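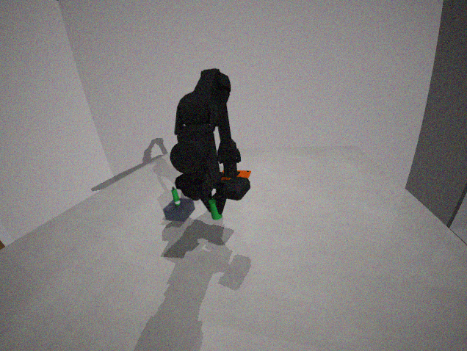
Ticket 561: Arm lets go early in the marker task (sim)

Status: open, workaround in place
Reported by: Arnar Þórarinsdóttir
Project: Drarner, Vedby scene

Hi all, me again with the green marker job! The arm is meant to pick up the green piece and put it on the dark pad, and most of the time it does a lovely job. Since I pulled the October build, though, the fingers keep opening while the piece is still up in the air. I ran the job 47 times over lunch and got 19 early releases, so it's well past a fluke (I did hope it was one for the first few).

What I've tried so far:

Turned the grip force up. Fewer slips on the way over, but the early opening carries on just the same.

Went back to the old physics settings – no change at all, and everything ran slower, so I've put the new ones back.

Swapped the planner for the Bundgaard one. Same fault, slightly different place.

Read through the gripper log line by line with a large coffee. On every bad run the "open" command goes out 2 steps before the "at target" flag comes on. On the good runs they're the right way round. So the fingers are only doing what they're told, bless them.

I've also been looking at the arm with its fingers empty and the green piece on the pad, to see how much room there is between the tip and the pad's edge. 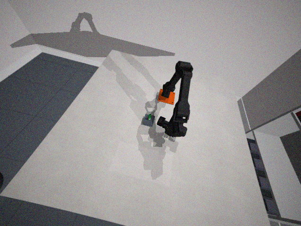 Last changed: October, 16:47, by Arnar Þórarinsdóttir

Valdemar Hjaltadóttir had a look this afternoon and reckons the Stenano controller is sending its messages from two threads, and whichever gets there first wins. That fits the log nicely. We've put in a short wait so "open" can't go out until the flag is on, and I haven't had an early release since, but it does make each run drag a bit and I'd rather not ship it like this.

Still to do: Valdemar is going to move both messages on to one thread. Please don't copy this build to the real arm until that's in – a dropped marker is one thing, but we'll be handling heavier bits on there. I'll rerun the full set once I've got the new controller and post the log under this ticket.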